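May 21, 2021
Notebook, Elo table
34 shares 19 comments

Started on the box and cable task for Elo. Target is 200 good episodes before we retrain. The March set has 605, but too many share one box position, so the model learned the spot and ignores the box. Moving the box between runs this time, including close to the edge of the green cloth.
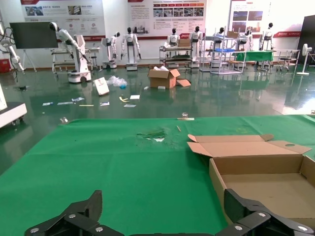

Hamdia Beyene is on labels. We agreed on three tags: clean, recovered, dropped. A grasp that slips and gets picked up again counts as recovered and stays in. Dropped goes in its own folder, don't delete it.

Cables are the slow part. Coil them differently each time, and check that the plug ends don't always finish up on the same side.
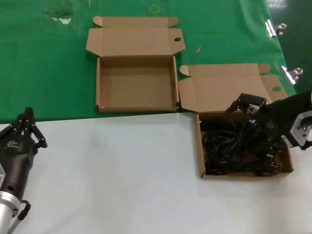
Fingers close too early when the operator rushes, so go slower on the approach and hold one second before lifting. Eyerusalem Demissie wants the wrist and head streams checked for time offset every 19 episodes. Script is in the Sisay folder, old version is still in Rarnomow, don't use that one.

To do: clip the cloth tighter, sweep the table, ask Sinanura about disk space.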